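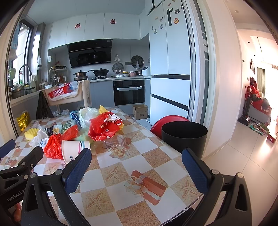
Nappe à damier, étoiles de mer et roses imprimées.

Accueil > Restaurateurs > Guides > Carte et menus

Section 4. Ajouter une nouveauté à votre carte Rirby

Vous avez mis au point un nouveau sandwich, une salade, un poulet au four dont vous êtes fier ? Félicitations ! Prenez un café, installez-vous tranquillement, et voyons ensemble comment le présenter à vos clients (on peut s'arrêter en route, le brouillon se garde tout seul).

1. Ouvrez l'onglet « Carte », puis touchez « Nouveau plat ».

2. Saisissez le nom tel que vous le diriez en salle. Nouhaila Helmy, qui a rédigé nos fiches modèles, conseille de rester sous les 74 caractères, et je trouve qu'elle a bien raison.

3. Choisissez la formule : plat seul, menu individuel ou plateau familial. Un même plat peut figurer dans les trois, chacun avec son prix.

4. Cochez les allergènes un par un, panure et sauces comprises.

ATTENTION : une fiche copiée ne reprend pas les allergènes du plat d'origine. Vérifiez-les toujours avant de publier.

5. Indiquez les dates de début et de fin si le plat est de saison. Pour une offre qui commence en mars, préparez la fiche dès février.

6. Touchez « Aperçu », relisez, puis « Publier ».

Remarque : les restaurants de Clinton et de Plandcombe partagent la même carte. Pour une nouveauté réservée à l'un des deux, décochez l'autre à l'étape 3, sous les prix.

Si le plat n'apparaît pas sur la borne, fermez la session et rouvrez-la. Toujours rien ? Écrivez à Reda Kamel, à l'assistance Mahrous, en précisant le nom du plat.

Dernière mise à jour : mars
1 457 partages | 74 commentaires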